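Saber notes, mostly so I don't forget

2019-08-03

Quick one, no time. Finally chased down the stutter in Saber, our little planner thing for the two arm setup. Symptom was both arms doing a tiny hitch every so often, worse when they were close together. I blamed the collision checker for most of June. Wrong. Sorry, collision checker.

What was going on: the planner runs at 4 Hz, the control loop at 200. Every new plan got stamped with the time it was finished, and the controller treated that as the time it started. So each handoff jumped forward by however long planning took. Arms far apart, short planning time, you don't see it. Arms close, lots of checks, planning goes up to 244 ms and there's your hitch. Zineb Ragab spotted it in the logs in the time it took me to get a coffee. I'd been staring at the same plot for days.

Fix is boring. Stamp at request time, blend the old trajectory into the new one over 300 ms, throw away any plan that arrives after its own start window. Committed, branch is called stamp-fix, will merge when I've cleaned up the prints (there are a lot of prints).

Other stuff, no order:

Perception. Lilis, the segmentation node, still hates anything see-through. Mesh, plastic, the case for the paddle. It gives me a nice mask for the red rubber and then half a case. Tried raising the threshold, lost the dark fabric insted. Next idea is to stop asking for one clean mask and let the grasp code take two partial ones if they touch.

Cables. The planner doesn't know they exist. I padded the wrist links a bit in the collision model and called it done. It's not done.

Config. Moved everything out of the Isberg launch files into one yaml. If you pull and nothing starts, that's why, copy the template first.

Two views of the table, paddle and case between the grippers:

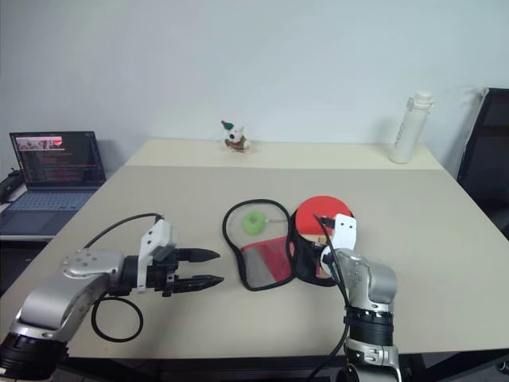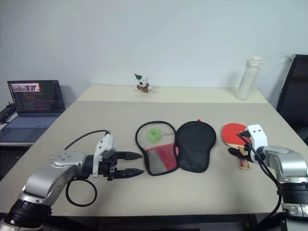 Still open is the shared workspace lock. Right now one arm asks for the middle zone, gets it, and keeps it until its whole plan is finished, even the part where it's already backing off. Wasteful. Want to release it per segment but then the second arm needs to replan against a moving one, and Saber only does static obstacles. Could cheat and pass in the swept volume of the remaining segment. Probably will cheat.

Also need to write a real test for the timestamp thing befor I break it again. Replay a log, fake a slow planner, check the commanded velocity has no jumps. Zineb says the Stimcombe simulator can do the slow planner part with a flag. Haven't found the flag. If you know which one it is, leave a comment.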